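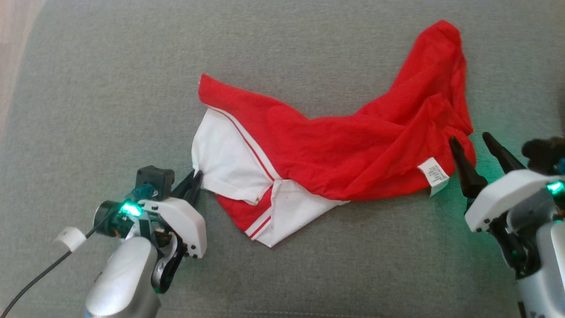
Filed under: Student Projects > Mobile Advertising
January | Saadet Dursun
Search this site Enter keyword

Frequency Capping Across Two Ad Exchanges

1. Purpose

The project measured how often one device is served the same banner when a campaign runs on two exchanges that do not share user counts. Each exchange applies its own cap. A device that is active on both can therefore exceed the cap the advertiser asked for.

2. Setup

Two exchanges were used, Reseo and Claeys. The test campaign promoted Prundar, a bus timetable app, and ran with a single 320x50 banner. The cap was set to 2 impressions per device per day on each exchange. Bid logs were exported nightly and loaded into Zekasside, the course database server.

Devices were matched on a hashed advertising ID. Records with a blank or zeroed ID were dropped before matching. Both exchanges hash the ID with the same function, but Claeys converts it to upper case first. The first import produced no matches for this reason and had to be repeated after the IDs were converted before hashing on our side.

3. Results

The cleaned logs held 892 devices. Of these, 601 appeared on only one exchange and none of them went over the cap. The remaining 291 appeared on both. Most of the devices in this group received three or four impressions on at least one day.

Time zone handling added a smaller error. Reseo resets its counter at midnight UTC and Claeys resets at midnight in the account's time zone. Daily totals in this report use UTC throughout.

4. Shared counter

A shared counter was then placed in front of both bidders. It stores one integer per hashed ID and is checked before a bid is sent. Read time had to stay low because Reseo drops any bid that arrives late. The counter was load tested at 600 requests per second on one machine without timeouts. It was not run against live traffic.

One problem remains open. The counter goes up when a win notice arrives, and notices from Claeys can lag by several seconds. Two bids for the same device can pass the check during that gap. Counting at bid time would close it, but would also count bids that lose.

5. Files

The import scripts and the table definitions are in the project folder on Zekasside, under /capping. The raw logs were deleted after grading, as the data agreement required.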